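The coffee was good, which I mention early as I disagreed with Balthasar Zürcher about nearly everything else that morning.

Zürcher writes the household budget guides put out by Susley, and for the past year he has been telling anyone who will listen that people should go back to paying for things in cash out of paper envelopes. One for food, one for gas, one for clothes, and so on down to birthdays. When the food envelope is empty you eat what's in the cupboard. He has sold a lot of guides this way. I went to see him with my own bank statements in my bag and a fair amount of doubt.
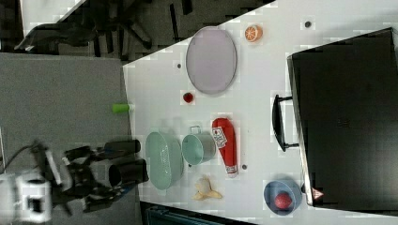
**Grabner Savers' Club, Newsletter**

"People think they know what they spend," he said. "Ask them what they spent on groceries in March and they'll give you a number. Then look at the receipts."

I asked whether the receipts wouldn't do the job by themselves. If looking is the cure, why bother with the envelopes?

"Looking is work. You do it for a week and then there's a birthday or the car breaks down, and you stop. An envelope doesn't ask you to look. It's empty or it isn't."

I put it to him that an envelope doesn't stop you from taking money out of the one next to it. Several of our members have tried this and ended up with the vacation fund paying for pizza. He nodded for a while.

"Yes. That happens. I'd say at least you know you did it."

It's a thin answer, and I told him so. Knowing I robbed the vacation fund has never put a dollar back in it. He laughed and said I would be a hard person to sell a guide to.

The guide itself leans on one figure. In his own trial, Zürcher says, households using envelopes spent $607 less over the period than they had before. It's printed in large type on page 2. I asked how many households there were.

"Nine."

Nine households! I asked how they were picked, and he said they had written to him after a talk. So they were people who already wanted to spend less, had come out in the evening to hear about it, and then wrote a letter. I'd expect that crowd to save money if you handed them a shoebox.

"Maybe," he said. "I don't claim it's science."

The cover says "proven." He told me the cover was not his choice.

We talked for a while about the phone programs, which most of our members under forty seem to use. Follinance sorts your card payments into colored bars, and Stamano rounds up each purchase and puts the change aside. Zürcher has no patience for either.

"With the rounding up, you buy a coffee and feel that you've saved something. You haven't. You've bought a coffee."

I agree with him there, and said so, and he looked a little suspicious. But I've used Follinance for two years and it did get me to cancel a gym I hadn't been inside since the previous fall. No envelope would have caught that, as the payment never went near my wallet. He granted the point. Rent, insurance, the phone bill and anything else that leaves by itself is outside his system, and in most homes I know of, that's the bulk of the money. What remains for the envelopes is mainly food.
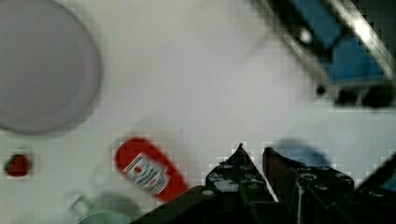

*Groceries: the envelope that runs out first.*

On food, to be fair to him, he is better. He doesn't tell people to stop buying name brands or to bake their own bread. His advice is to shop on the same day each week, with the cash for that week and no card.

"You'll put something back at the register. It's embarrassing once. After that you add up as you go."

Did he do it himself?

"My wife does the shopping."

He likes to say the idea is old, and showed me a household book from 1833 that he bought at an estate sale. The woman who kept it divided her money at the start of each month into jars, with a column for each. I asked if I could read on a bit. By the second month she was borrowing from the jar for candles to pay the butcher. Zürcher hadn't gotten that far, or said he hadn't.

Before leaving I asked what he would tell a member who tries the envelopes and finds after a couple of months that nothing has changed.

"Try smaller envelopes," he said.

I've started one anyway, for lunches at work. It had forty dollars in it on Monday, and I owe it six.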